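Bench & Small Lab Talk > Furniture, surfaces, storage

Topic: Glossy wood top and clear tips, do I sand it, cover it or live with it?

sheena_d wrote:

Hi all, long-time reader, second post ever I think. I'm Sheena Dalgleish, I look after the bench side of a small water testing place (two rooms and a corridor full of boxes, you know the type).

We inherited a gorgeous wood top, all red-brown with dark grain, and somebody before us put a LOT of varnish on it. Everyone who walks in wants to stroke it. I love it too! But I spend a good part of my mornings looking for clear plastic things on it and I'm losing the will. Any tip that gets dropped vanishes into the shine. Lids too. I put my elbow on an open lid in February and cracked the hinge clean through because I flat out did not see it.

What I do on it is mostly shuffling tips from one box to another, so we don't end up with a shelf of boxes that each have a sad handful left in the corner. The boxes are the ordinary frosted kind with a green rack on top and a clear lid. I buy Bineck refills, 144 bags last order, so I'm not changing brand any time soon.

What I'd like to know:

Has anyone knocked a glossy varnish back to satin without wrecking the color?

If you use a mat, which one, and does it stay put?

And is there a sane way to park the lids? Ours end up flat on the table next to the box, and that's exactly where my arm wants to be.
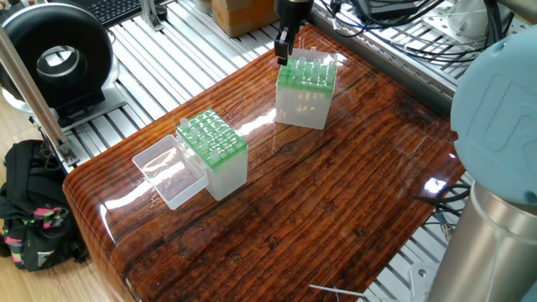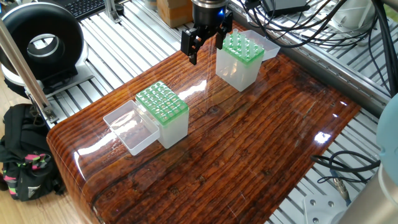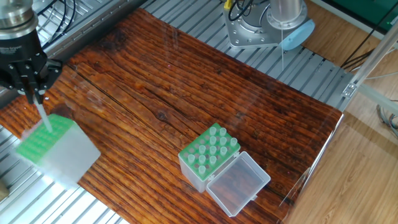
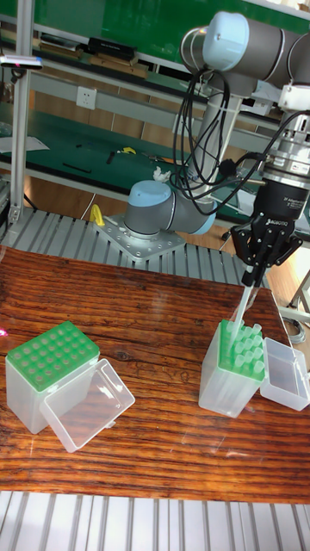
Reading time for this topic: 5 min

sheena_d wrote:

Should have said, budget is small. I have 150 dollars left in the furniture line and I'd like to keep some of it.

oldbench_tom wrote:

That is a beautiful top, and please don't put a rubber mat on it. I had one on an oiled oak bench for years and when I peeled it up there was a perfect rectangle of a different color underneath. Never came out.

Satin is doable. Gray nonwoven pad, a bit of paste wax, go with the grain, stop early and look at it from the window side. You're only scuffing the top of the varnish so the color stays. Go gently on that rounded front edge, it's so easy to rub straight through on a curve. Ask me how I know.

pipette_mum wrote:

Going to disagree with Tom a little. Wax on a surface where you're handling tips? No thank you. I don't care how well you buff it, some of it ends up on gloves and then on everything else. Scuff it dry, wipe it, and recoat with a satin water-based varnish. We used Hanora satin on a side table and it's been fine with daily ethanol wipes. Two thin coats, a day apart.

Also look at the second picture, the white streak just right of the nearer box. That's a lamp or a window problem as much as a varnish problem! Before you sand anything, try moving whatever light is doing that. Costs nothing.

sheena_d wrote:

@pipette_mum the light, good grief, I never thought of the light. It's a ceiling panel so I can't move it, but I could stick a diffuser over it maybe.

@oldbench_tom noted on the mat. How long did yours take to leave a mark?

oldbench_tom wrote:

No idea, I didn't lift it for 7 years. That's sort of my point.

And fair enough about the wax. In my shop it doesn't matter. For tips I'd do it her way.

DHeffernan wrote:

Deirdre Heffernan here (no relation to the Heffernan who sell the lab stools, I get asked every single time).

Everyone's talking about shine and I'm looking at the third photo. There's a long dark crack running in from the left to the little knot. Is that open? Can you catch a fingernail in it? If you can, I wouldn't be handling anything clean over it until it's filled, because you can wipe that top till you're blue and whatever got into the crack stays there. There's also a darker patch at the upper left that looks nearly scorched to me, though it may just be the wood.

Clear epoxy, the slow kind, worked in with a toothpick, leave it proud, scrape it level when it's hard. Then your satin coat over the lot.

sheena_d wrote:

Fingernail test done. It catches for an inch or so and then it's smooth, so I guess the varnish bridged the rest. Epoxy it is, ugh. I can't tell you about the dark patch, it was like that when we got it and it wipes clean.

benchrat wrote:

Unpopular opinion: the wood is the wrong thing for this job and you're all helping her decorate. Get a sheet of white laminate, cut it to size, lay it on top, done in ten minutes. Clear tips show up on white, well, better than they do on that. Keep the wood underneath for when the bosses visit.

pipette_mum wrote:

Clear on white is awful, I've done it. Dark matte is what you want. Tips light up on dark matte.

benchrat wrote:

Frosted ones, sure. Depends on the tip. I stand by white.

DHeffernan wrote:

You can both be right, get a sheet that's dark on one side. Vadance used to do a reversible bench liner, dark gray and white, felt dots underneath so it wouldn't slide or stick. I don't know if they still make it. Lift it once a week and Tom's rectangle won't happen.

On the lids: hinged ones, I turn the box so the lid falls to the back, away from me, like the far box in the second photo. Works as long as every box on the bench faces the same way. In yours they don't, so one lid ends up where your sleeve goes.

sheena_d wrote:

Oh I like that. All lids to the back, starting tomorrow. I've put a strip of green tape down to line the boxes up against, and I'm giving the empties a spot at the left so people stop reaching into the wrong one.

Plan so far is crack first, then see if I can find that liner, and only sand if the liner drives me mad. @benchrat I'll try the white side first just for you.

oldbench_tom wrote:

Good plan. Test the scuffing on the underside before you touch the top, if you get that far. And post a picture of the crack once the epoxy's scraped, I want to see how it takes in that dark grain.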